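Week 4: Clearing and Resetting a Small Round Table
Home and Interiors, evening course, Perkerura Centre, Room 35

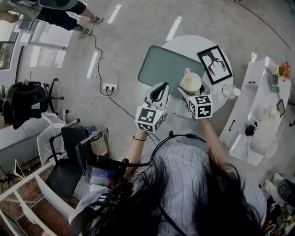 Fig. 1. The round table part-way through, mug just lifted.

Hello again everyone. These are my notes from the session, typed up with the bits I remembered on the bus home and a few of the questions you asked while we were packing up. If you missed it, read these first and then have a go at the exercise at the end. Bring your Stusex workbook next time, we'll be using the pages on shelves.

Why a round table is awkward

I've had a round table for years and I still get it wrong! With a rectangular one you can push everything against the back edge and it looks more or less tidy. A round one hasn't got a back edge, so whatever you put down drifts about and ends up anywhere. Also, anything long and straight sided eats up far more room than you'd think. Have a look at the teal-green tray in Fig. 1 – it takes up most of the left half, and everything else has to live on what remains.

So my first rule is to deal with the biggest flat thing before you fiddle with anything little. Decide if the tray stays. If it stays, it becomes the home for the small stuff and the rest of the table can be left bare. If it goes, take it right out of the way, and I don't mean leaning against a chair leg where you'll kick it later (I have, twice).

The order I use

Mugs and cups go first. They're the things most likely to get knocked, and once they're gone you can reach across without worrying. Lift straight up before you move sideways. Dragging a mug over a white top is how you get those little grey marks that Sunita Srivastava asked me about. A soft damp cloth and a dab of bicarb shifts most of them, but try it on the underside first.

Then bottles. A bottle lying on its side near the edge, like the clear one with the white cap, wants standing up or taking away before you touch anything next to it. Check the cap's tight too.

Frames after that. The antler drawing has a lovely white mat and a black frame, and I'd say it's wasted on a table unless the table is against a wall. Hold a frame by both sides, never by the top. If there's glass in it, wipe the glass with the cloth sprayed, not the glass sprayed, or the damp creeps in behind and spoils the mat.

Last of all, the odds and ends. Put them in one dish and sort the dish later on, sitting down, with a cup of tea.

Where it all goes: the cabinet top

Most of you wanted to put everything on the long white cabinet, and fair enough, it's right there. But it has its own crowd already: the plant with the red and orange in its leaves, the little green cup, the small dark-framed picture, the two cream cups together, the big round white bowl or bucket at the near end. Nilton Correa thought the cream mug should join the two cream cups and I agree with him – same sort of colour, so they read as one group and the eye gets a rest.

I'd keep the plant at the far end. Leafy things look good at an end, and you won't catch them with your sleeve.

Rin Ogura asked if two frames can share a cabinet. Yes, if one is clearly bigger and they overlap a bit or stand well apart. Side by side with a small gap looks like a shop.

Exercise for next time

Pick a table at home, any shape. Clear it in the order above, wipe it down, then put back only 4 things. Leave it overnight and see what's crept back by breakfast. Write down what it was and who put it there (be kind). Half a page is plenty, and a sketch is fine if you'd sooner draw.

Reading: Katiyar handbook, page 143, on grouping by colour. Dagim Abdella has the spare copy, so ask him if you need it.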